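Haruna Shared Kitchen, members' meeting, Sunday evening, dining end of the kitchen

In the chair: Fatima Shabalala
Notes: Wiroj Noiphan

Fatima opened a little after six and thanked everyone for coming out in such miserable March rain, and thanked Wiroj in particular for the lentil soup, which several people went back to during item two (the recipe is at the end of last month's minutes, for those who asked again).

1. Last month's minutes
Agreed, with one correction. The big stockpot came from the Wilen Street sale and was a gift to the kitchen, so please don't anybody take it home thinking it's on loan!

2. Money
The kitchen account stands at $2,987. We have a quote of $1,095 for a replacement dishwasher from Verum, installed, with the old one hauled away. There was a good long talk over whether the old one could be nursed through another summer. Fatima felt it could, Wiroj felt very strongly that it could not, having mopped up after it twice, and in the end the meeting voted to go ahead. Wiroj will call Verum and ask for a weekday morning.

3. Fruit and the wire-mesh shelf
This took up more of the evening than anyone planned, but it was a friendly discussion and we got somewhere. Fruit has been turning up all over the place, in the fridge door, on the windowsill, and once in the bread drawer, where a pear was found rather too late. Fatima proposed that the yellow plastic basket be the one home for shared fruit, and that it live on the wooden bottom board of the black mesh shelf at the back of the white table, where everybody can reach it and the air gets through the lattice.
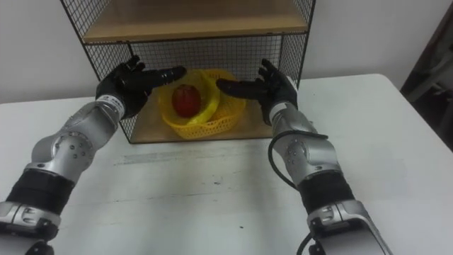 Wiroj asked whether onions could go in with the fruit, and the feeling was a firm no. Onions and garlic stay in the crock by the stove. Anything in the yellow basket is free for anyone to eat, so if you're saving something for a pie, put your name on it and keep it in your own bin. Whoever has the Saturday cleaning turn will lift the basket out, rinse it, wipe the board under it and put back whatever is still good. Soft apples can go to Fatima, who is always glad of them for sauce.

4. Spring supper
We will cook for 28 again. Main dish still undecided between the baked rice and the chicken with lemon. Falik Bakery has offered rolls, and we said yes please with great pleasure. Fatima will have 500 flyers printed and would love help handing them out along Wilen Street.

5. Anything else
The good bread knife is missing. Please look in your picnic things.

Next meeting same time next month. Wiroj is bringing soup, Fatima is bringing apple sauce.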